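Picking up from the char sheet section. If you skipped that go back, you need a finished hero before any of this works.

## Part 6: Setting up a solo run in Miltotetti

Covers the solo rules only. Group play is Part 2 and the two don't mix well, don't try to run half and half.

**You need:**

- one finished hero, sheet in pencil
- the Warkik deck (61 cards, count them, the box lid is loose and cards wander)
- 2 six-sided dice, different colors
- the Threat track, printed
- a token for the track. Button, coin, whatever
- scrap paper

Percentile dice only if you're using the Gravent tables. See step 9.

### Building the deck

1. Pull out all the cards with a black corner. Those are Ends. Set aside, face down.
2. Shuffle what's left. Properly. New cards stick together and you'll get four Bogs in a row.
3. Deal six cards face down in a line. This is the Road.
4. Shuffle the Ends, take one without looking, put it face down at the far end of the Road.
5. Rest of the Ends go back in the box. Rest of the deck sits to your left, that's the Draw.

> **Note:** older printing of the deck has no black corners. Look for the word "End" in the bottom line of the card text instead. Small print, sorry.

Don't peek at the End. Knowing it changes how you spend Luck and then the whole run goes flat.

### Setting the Threat track

6. Token on 2. Not 0. The zero space is only for the group game and should of been left off the solo sheet.
7. If your hero has the Hunted flaw, start on 4.
8. Write down your starting Luck on the scrap paper. Three for a new hero, plus one for every run survived, never more than six.

> **Caution:** Threat and Luck are separate. A lot of people read the first edition as "spend Luck to lower Threat". You can't. Only Rest cards and the Võ shrine lower Threat.

### Gravent tables (optional)

9. Decide now if you're using them. Not halfway down the Road. The tables swap out plain fights for weirder results and they're meaner to low-level heroes.
10. If yes, keep the percentile dice by the Draw. Every time a fight card comes up, roll those before anything else.
11. 01 to 60, fight as printed. 61 to 85, use the Odd column. Over 85, use the Bad column and move Threat up one before you do anything.

First hero? Skip the tables. Second hero too probably.
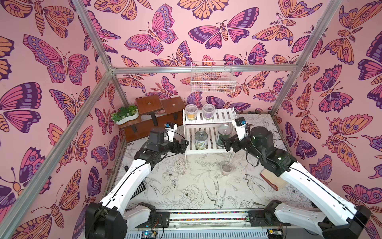

### Running the Road

12. Flip the nearest card. Read it out, or in your head, but read all of it. The last line is usually where it gets you.
13. Pick how your hero deals with it. Force, Wits or Nerve. Card lists a target number for at least two of the three. If one's missing you can't use it, no arguing.
14. Roll both dice, add your stat. Meet or beat the target and you're through.
15. Miss and you take the printed Harm, and Threat goes up one.
16. Doubles: something extra happens. Doubles on a pass, draw one loot. Doubles on a fail, flip a card from the Draw and deal with that as well, right now, before moving on.
17. Discard the card, next one.

Spending Luck: one point rerolls one die. You have to say which die before you roll it again, that's why the colors. No rerolling a reroll.

> **Note:** loot goes straight on your sheet, one line each. If you're out of lines you're out of space. Drop something. Dropped loot is gone for the run, it doesn't go back in the Draw.

### When Threat fills up

Track tops out at 10. When the token lands there:

- stop what you're doing, even mid card
- flip the End card where it sits and shuffle it into whatever is left of the Road
- token back to 6

So the End can now turn up early. It can also turn up last, same as before, and you got off easy. If the track fills a second time, you go right to the End, whatever's in between gets discarded.

### The End card

18. Flip it (if it hasnt been already).
19. Ends have two parts. Top half, do first. Bottom half only if you're still standing.
20. No Luck on the bottom half. This is the rule that gets forgotten most. Spend it up top or lose it.
21. Still standing? Run survived. Tick the box on your sheet, clear Harm, keep loot.
22. Not standing? Roll one die. On a 6 you crawl home with nothing, loot erased, hero lives. Anything else and start a new sheet.

### The Võ shrine

One card, one copy. Works different from everything else so it gets its own bit.

- You don't roll. Pick one: Threat down by 2, or heal all Harm.
- Giving up a piece of loot gets you both.
- If it comes up as the extra card from failed doubles it still counts as a shrine. Nice when it happens.
- It does NOT count as a Rest card. Anything that says "when you rest" ignores it.

### Stuff that goes wrong

**Road is too short or too long.** You probably counted the End as one of the six. Six cards, then the End, so seven on the table.

**Never seeing loot.** Normal with low Luck. If you go two full runs with none, use Khoa Kiều's fix: first pass of every run gives one loot, doubles or not. He playtested most of the June update with it and it'll likely be standard next time.

**Card says "ally" but you're solo.** Read it as "you". If that makes no sense, discard and flip one off the Draw to replace it.

**Harm over your max.** No such thing. At max you're down, extra is ignored, go to step 22.

**Two cards contradict each other.** Newest one flipped wins.

### Packing up mid run

Can be done. Stack the Road in order, End on the bottom, rubber band. Write Threat, Luck and Harm on the scrap paper and tuck it under the band. Discards get their own band, don't mix them with the Draw or the counts go off for good.

Loot upgrades are in Part 7, still being typed up. Sheet and track are on the last two pages, print at full size or the token wont fit the spaces.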